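Household Practice, Unit 7: The Dish Rack and the Things Around It
Handout prepared by Agnese Kuusk, Ruscombe Evening School

Before the next meeting, please read these notes and bring one question about your own kitchen. We continue from the unit on drawers, where we said that every surface has one main task. For the dish rack the task is to hold dishes while water leaves them. Many racks slowly become a shelf for other things, and this is the subject today.

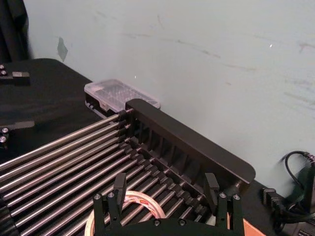 Fig. 1. Packing tape on the rods of a dish drying rack, with a clear lidded box behind.

A roll of tape is a typical "guest object." It has a proper place somewhere else, but the rack is open and near to the hand. Cardboard takes water easily, so the core of a roll becomes soft if it stays under wet plates. Move guest objects first, before you wash anything.

The same rule is good for small boxes with compartments. Keep them in a drawer or on a shelf, and leave some space between the rack and the wall — you will need it for the cloth.

Cleaning the rods. Wipe along the rod, never across. Pay attention to the slots where the rod ends sit in the frame, there the lime collects. I use 100 ml of vinegar in 300 ml of warm water and an old toothbrush. Rinse well after.

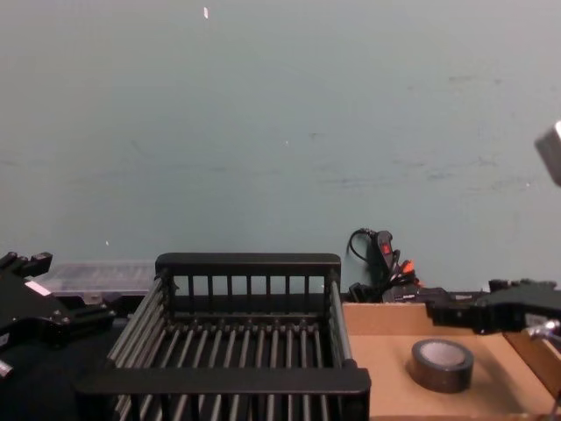

Now the wall. Paint near a work surface receives marks from hands, handles and splashes, and we stop noticing them. Start with a soft damp cloth and test in one corner. If the mark stays after two gentle tries, leave it — strong rubbing makes a shiny spot on matte paint.

Homework: clear your rack completely, write down each guest object and where it went.

Comments

Husar: Is lemon juice also possible for the slots?

Flustik: My list had seven objects. The worst was a bicycle lamp.

Contact: Agnese Kuusk, school office | © Ruscombe Evening School | Back to top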